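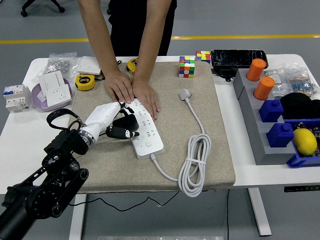

Power strip

A power strip is a row of electrical sockets in one housing, fed by a flexible cord from a single wall outlet. It lets several low-power appliances share one supply point. Many models have a switch, and some include surge protection. The total load must stay within the rating of the cord and plug.

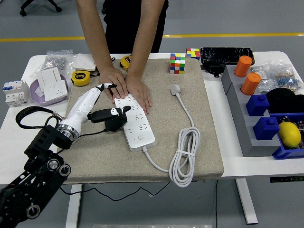 Use in Garthorpe

The village hall at Garthorpe was wired with 7 wall sockets, too few for its December craft fair. In 2018 Kamran Tarar surveyed the building and listed 138 appliances used there over one year. Lamps and chargers made up most of the list. Heaters and kettles were moved to fixed sockets, and strips are no longer plugged into one another.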